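# Kitchen tips from the Kornness robotics club (table-clearing round)

We entered the Greltarley dish challenge thinking the hard part would be code. The hard part was dishes. If your class has signed up for the same thing, these should save you a few evenings.

**Buy plastic, buy it bright.** Picnic sets are fine. Our first set was white, and we spent most of March teaching the software to find white cups against a white wall.

**Put a cloth down.** Dark green, no pattern, big enough to hang over the edges. Patterned ones look festive and give your vision code a headache. Pull it flat before every run - a wrinkle under a cup's foot is worth one failed pick.

**Mix your sizes.** Anyone can train on 11 matching bowls. The judges will hand you a wide shallow one and a skinny cup, and they will enjoy it.
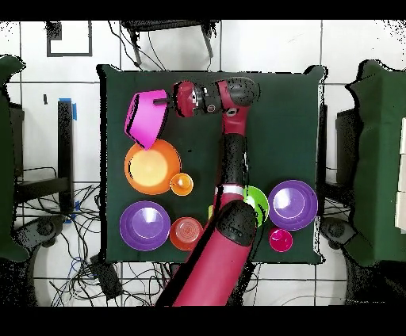
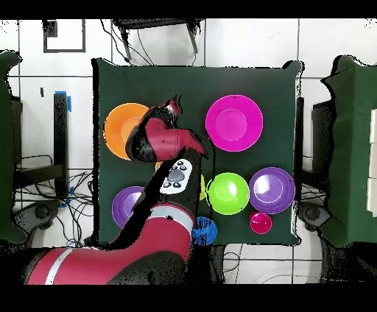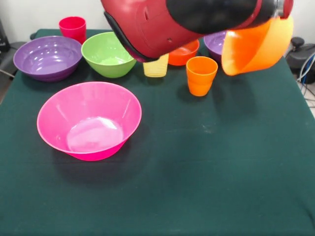
**Grip the rim.** Squeezing a cup around the middle works until the day it shoots across the room like a bar of soap. One finger in, one finger out, and go easy on the force. Thin plastic flexes, then it remembers that you did that.

**Wash off the sticker glue.** Cooking oil on a paper towel, ten minutes, then dish soap. Skip the soap and you have invented the greased bowl event, which isn't scored.

**Kill the glare.** Shiny bowls under ceiling lights get a white spot in the bottom that our code once filed as an egg. Switch off the row of lights right over the table, or rub the inside with a dry scouring pad until it dulls.

**Tape your cables down.** We have this on our own list, in capitals, and have done it 2 times.

**Stack by size when you pack up.** Big ones at the bottom, cups separate. Cups nested wet will stay nested until graduation.

Our best run so far is 21 minutes for the full table. By hand it takes less than one, as parents like to mention.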